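The bed as a folding surface

A bed is a better folding surface than a table, and most advice on laundry gets this wrong. The usual guides assume a waist-high worktop in a utility room. In a flat of 33 square metres there is no utility room, and the table is 23 inches too short for a pair of trousers laid flat.

My position is that the surface should be wide, pale and slightly rough. Width matters most. A garment should be laid out fully before the first fold, with space left on one side for the finished pile. Colour comes second: dark cloth on a white sheet shows its outline clearly, so a sleeve trapped underneath is found before folding. Texture comes third. A quilted or embossed cover grips the lower layer while the upper one is smoothed. On a varnished table both layers slide together and the crease ends up wherever it likes.

The lamp deserves more attention than it gets. Overhead light flattens cloth. A lamp standing low and to one side throws each wrinkle into shadow, and the hand then knows where to press. I do my own folding after nine in the evening for this reason.

Dark cloth on a white sheet:
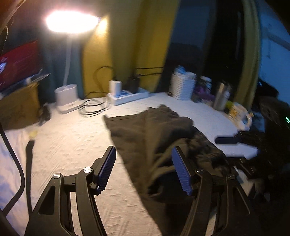
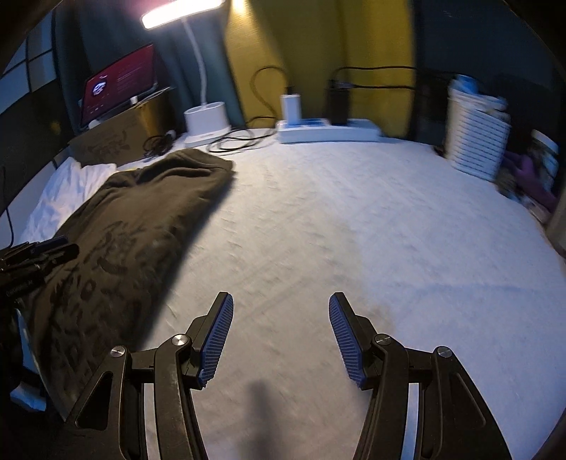

Mahmoud, replying to an earlier version of this piece on the Surkton housing forum, objected that a mattress gives under the hand, so a fold can never be pressed sharp, and that bending over a low bed for 30 minutes is worse for the back than any slippery table. The first point is correct and, for shirts, decisive. I would still answer that few people need a sharp edge on a jumper or a pair of pyjamas. The second depends on the height of the bed. Kneeling on a cushion deals with most of it.

There are limits to the method. It fails if the bed is also the place where chargers, leads and post accumulate. Clear these to one end first, and keep the basket within reach but off the folding area. It also fails if the pile is left until bedtime, when it migrates to a chair and stays there until September.

Folding boards are sold as the remedy. I tried the Kilier and returned it. It produces identical rectangles, provided every garment is roughly the size of the board, and mine are not. It also needs storing. The sheet is already on the bed, and it takes a large towel as easily as a sock.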